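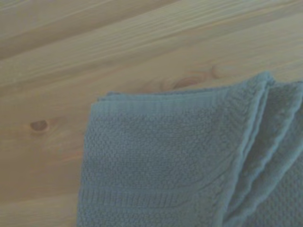

A folded towel on pale, knotty wood.

Gleice Guerra has run the linen room at Trusport, a small guesthouse, for 3 years. Before that she worked in a hospital laundry.

"There it was all machines and carts," she says. "I never folded anything by hand. I had to learn it for this job."

She folds every towel the same way: in half lengthwise, in half again, then in thirds. The fold faces the guest. Valter Sundqvist, who owns the house, wanted them rolled at first. Guerra tried it for a month.

"They came undone on the stairs," she says. "I told him I'd do rolls if he carried them up. He let me go back to folding."

She prefers terry cloth and buys it in gray-blue when she can get it. White shows makeup and sunscreen, and she got tired of bleach. "Bleach ruins the loops. You get a towel that looks clean and doesn't dry anybody."

The guesthouse owns 300 towels. She skips fabric softener and shakes each one hard before it goes in the dryer.

What about the wood? Guerra likes knots. "My mother's table had them. I used to put my finger on one while she talked."

She plans to replace the oldest bath towels in May. The worn ones will be cut up for cleaning rags, and she has already promised 2 bags of them to her neighbor, Musa Obi, for his bicycle shop.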